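Home Our Work Grants Reports News Contact

Household Textiles and Mixed Goods Project: Progress Report to the Sotimeo Fund

3 min read

Submitted by: Illia Demchenko, Project Manager, Misunex Reuse
Received for the Fund by: Tetteh Essien, Grants Officer
Date: 13 November 2025
Site: Shevchuk Building, ground floor

1. Purpose of this report

Misunex Reuse submits this report under the terms of the grant agreement signed in June. It covers the first 90 days of sorting work at the Shevchuk Building and sets out progress against the agreed work plan, changes to procedure, spending to date and the work remaining. Matters that require a decision from the Fund are listed in section 6.

2. Background

The project receives household goods from homes that are being cleared or downsized. Most of the material is clothing. It seldom arrives folded, and small packaged goods from kitchens and cupboards are often mixed in with it. Under the previous arrangement, bags were emptied onto long tables in the main hall, where clothing from one household was easily confused with clothing from the next.

The grant provided for a smaller, enclosed work area in which one household's goods could be handled at a time, together with shelving and a written procedure for separating garments from everything else.

3. Progress against the work plan

3.1 Work area

The enclosed booth is in use. Its three walls are finished in pink damask paper with a cream pattern of urns, leaves and garlands, and the floor has a gray-and-white marble pattern. The original proposal specified plain white walls. The change was agreed with the Fund before the work began and did not affect the budget. Staff report that dark and mid-toned garments are easy to pick out against the floor. Very pale items are harder to see, and a darker ground cloth is being considered for households with a large amount of white linen.

3.2 Garment separation

Clothing is placed in a single pile on the floor of the booth. Each garment is then raised clear of the pile before it is assessed, so that sleeves and hems caught under other pieces come free without strain on the seams. Twisted shirts take the most time. A patterned shirt that has been bunched up in a bag can hide a stain or a missing button until it is fully opened out, and the procedure now states that no shirt is to be graded while twisted.

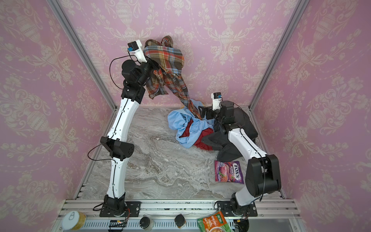 Figure 1. Plaid shirt held up from the pile, with light blue, dark red and black garments below. A bag of Fox's Berries candy lies on the floor beside them.

Thirty households have been processed to date, which meets the target for the period. Garments are graded as suitable for reuse, suitable for repair, or suitable for fiber recovery only. Grading is recorded on the sheet that travels with the household's goods and is entered into the Teltine stock register before the goods leave the building.

Two points from the first weeks led to changes in the written procedure. Dark garments were being overlooked when they lay flat under lighter ones, and the sheet now includes a line confirming that the floor has been checked after the last piece is removed. Garments of strong red were also being placed with light colors for washing. They are now washed separately, including those whose labels suggest otherwise.

3.3 Packaged goods

The volume of packaged food and other small containers has been higher than the proposal allowed for. Candy bags, cans, jars and pouches are set apart from the clothing and dealt with once the garments are finished. Sealed items within date are passed on, and opened or unlabeled containers are discarded.

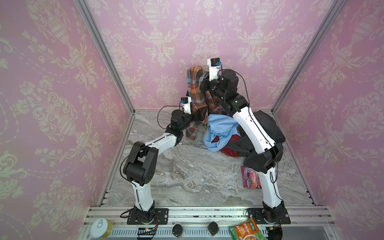

Figure 2. Plaid shirt raised above the other clothes at the back wall. Along the front are a round can, two small dark jars and a green and orange food pouch.

The original procedure called for packaged goods to be taken out to a separate shelf as each one was found. This interrupted the sorting and led to items being put down in the hall without a household number. Goods may now remain in the booth until the household is complete - the front edge and the side of the floor are both permitted - provided they are kept clear of the garments. Glass is to be handled before any other packaged item.

3.4 Storage

Shelving has been installed along the corridor wall and labeled by grade. The repair shelf fills faster than the others. Most of what is held there needs only buttons or a restitched cuff, and a sewing session has been added to the weekly schedule to keep the shelf moving.

4. Expenditure

Spending remains within the approved budget. The finishing of the booth and the purchase of shelving are complete and have been invoiced in full. Laundry costs are slightly above forecast as a result of the separate wash for red garments, and the difference has been met from the contingency line. A full statement has been sent to the Fund under separate cover.

5. Work planned for the next 90 days

Misunex Reuse will continue intake at the present rate. The ground cloth for pale linen will be tested, and the grading sheet will be shortened to one page. A short written guide to handling packaged goods will be issued to staff. The outer hall, which still holds bags received before the grant began, is to be cleared during this period.

6. Matters for decision

The Fund is asked to approve the use of the remaining contingency for laundry through the end of the grant, and to confirm that packaged goods may be reported as a separate line in the final figures. Mr. Essien has requested a site visit, and dates will be proposed to his office in writing.

Contact: Misunex Reuse, Shevchuk Building | © 2025 Misunex Reuse | Back to top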